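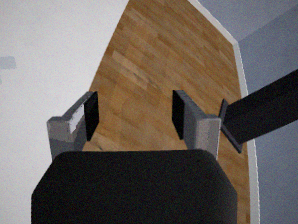 Bit-na Ahn read the plan and asked what happens when the block is heavier than the simulation says. The owner of the Trostidwood workshop has no good answer yet.

"It's all software so far," he says. He wants a real arm in the shed by 2028. I have heard dates like that before.

"One arm does the work and two stand by," he says. "They cost me nothing in there." They would cost plenty in the shed.
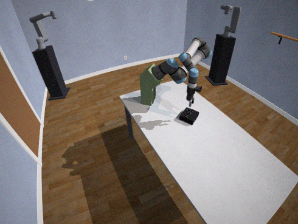
TROSTIDWOOD, July — His planner, Ko, is on version 34. Does it beat doing the job by hand? "Not for one part," he admits. "Ask me when I need a hundred."

The green block is his test piece. He gives a rendered grip little weight himself. "Friction is a number I typed in," he says. I asked who checks the number. "Me."

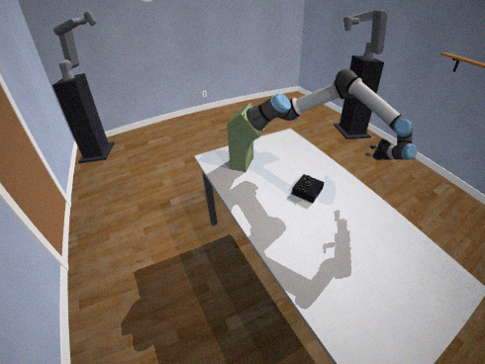

What he would buy first

"A table that doesn't wobble," he says. The arm can wait.

7 comments
4 shares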